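Kwofie Two-Finger Linkage Gripper: a Long Review From the Packing Table
Posted 1 Feb 2018

I've been putting grippers on the two-arm setup at our Clisbridge shop since August, and the job is always the same one: get the accessories into the product box. Cables, mostly. If you've never tried to get a robot to pick up a bundle of cable, let me tell you, it's a great way to find out what's wrong with your gripper! Boxes are easy. Cable squirms.

The one I'm reviewing is the Kwofie linkage gripper, which I paid $539 for, per hand. I've run it against the Tinditus slide-type parallel gripper, which was $434 when I bought it. Both came on Modport plates, so swapping them took me a few minutes and one dropped screw.

First thing I liked is how wide it opens. A bundled power cord is a fat, springy thing, and with the Tinditus I had to line up the wrist just so or one finger would plow straight into the loops. The Kwofie goes in wide with room on both sides, and I can be a bit sloppy with my approach (I'm often a bit sloppy with my approach).
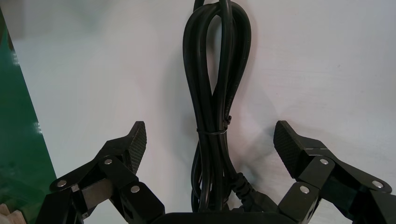 Kwofie fingers open around a power cord. Check out the texture on the pads.

Those cross-hatched pads are the best part of the whole thing, if you ask me. Smooth pads let cord jacket slide, and I used to cover mine with grippy tape that peeled after a day or two. I haven't taped these once. They do pick up dust, so I wipe them down when I remember.

Now the other side of it. The linkage sticks out sideways as the fingers move, and the tips don't travel in a perfectly straight line, so if you close low over a table you need to leave yourself a little height. I scraped the tabletop twice on the first morning before I raised my pick height by 4 mm. The Tinditus doesn't do this. It just slides in and out, and for flat stuff or anything with square sides I still think it's the easier hand to live with.

Boxes are where I went back and forth the most. With an open mailer and the leaflet already lying in it, what you want is a hand that can come in over the side without snagging the lid. A slim gripper has a real edge there, and I spent a whole afternoon trying a mixed pair, one style per arm, to see if I could have it both ways.

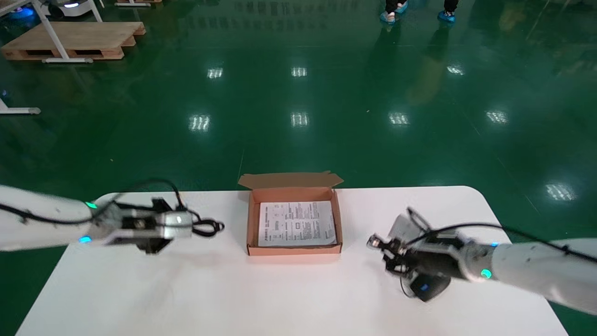 Dunmore_bench wrote in after my first post on mixed pairs to say the hardware is the easy half, and that keeping two sets of grip settings straight wore them out within a week. They ended up with matching hands on both arms and slower cycles, and they'd do it again.

I get that! I mixed up my own left and right force settings more than once, and a setting that's nice and gentle on one hand can be a real squeeze on the other. So I gave in and bought a second Kwofie for the other arm. It was $519 this time (small discount for coming back, I'll take it), and having one settings file for both sides has been a relief.

With the matched pair I started working the thick cable from the left and the thin one from the right, box in the middle. The long rectangular pads help a lot with this. They give you plenty of contact along the bundle, so it doesn't pivot as much when you lift. My one gripe is that you have to plan the two arms' turns carefully, as the linkages are bulky and you don't want both of them over the box together.

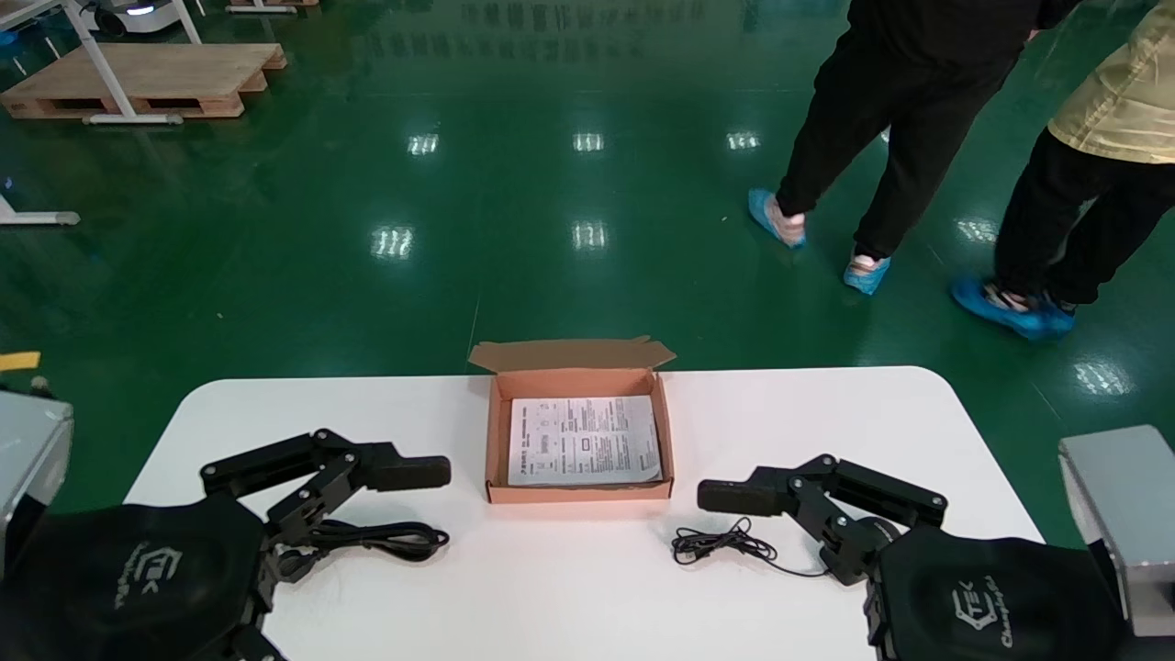 On thin cable, a reader signing as Looseend disagrees with me and thinks any hard pad is the wrong tool. Soft tips all the way, they wrote, even if you have to replace them every month.

I haven't tried soft tips on this one yet, so I can't argue much. What I can say is that thin USB cable is the pickiest job I have. Close on just a couple of strands and the rest of the bundle droops, and then you're chasing a plug around the table. Going for the middle of the coil works best for me, straight down, fingers well open, and then closing slowly.
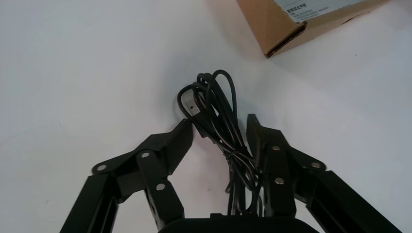 Slow really matters, by the way. The controller's default closing speed is way too quick for anything floppy, and it took me ages to find where to change it - it's under the tool menu, two screens deep, and it goes back to default if you swap plates. Write your number down somewhere. I also wish the manual had a proper drawing of the finger path, with the height change marked, so I could've skipped those scrapes.

The pivot screws are all easy to get at from the outside, and I've had to snug up one of them so far, in over five months of use. The Tinditus never needed a thing, to be fair to it.

So would I buy the Kwofie again? For cable, yes, and I kind of already did. If you're only picking up boxes, save the money and get the Tinditus. I'm ordering a set of soft tips next and I'll add a note under this post once they've had a couple of weeks on the table.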